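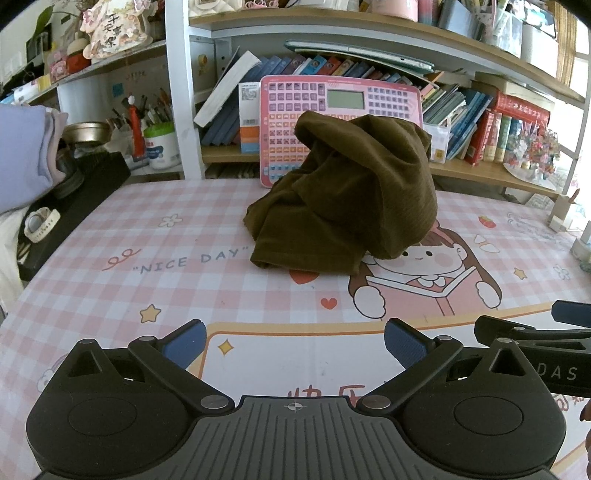

I moved to Vestthorpe in July, and the first thing I lost was my bank branch. Well, I didn't lose it, they closed it. There's a nice sign on the door telling you to use the app. I have the app! I still want the branch.

Whenever I say this out loud, somebody tells me I'm being sentimental, and maybe I am a little (I liked the pens on chains). But try sorting out a wrong charge through a chat window. Mine was 2195 dollars, from a furniture store called Gronar that I have never set foot in, and it took me 3 weeks to get it back. I typed the same story over and over to people who each started by thanking me for my patience. I hadn't shown any.
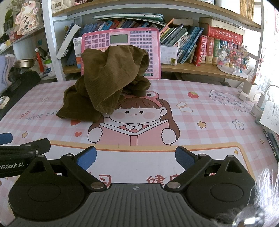
Back in 2000 I had a checking account in Drokton, and a mistake like that meant walking in on my lunch hour, getting mildly annoyed in line, and walking out with a stamped piece of paper. I still trust a stamped piece of paper more than a case number.

I know branches cost money, and I know most people never go in. Fine — keep one per town, open it a couple of mornings a week, and put a person in it who is allowed to fix things. I'd even pay a small fee for it, and I hate fees. My neighbors say they would too, although one of them wants free coffee thrown in.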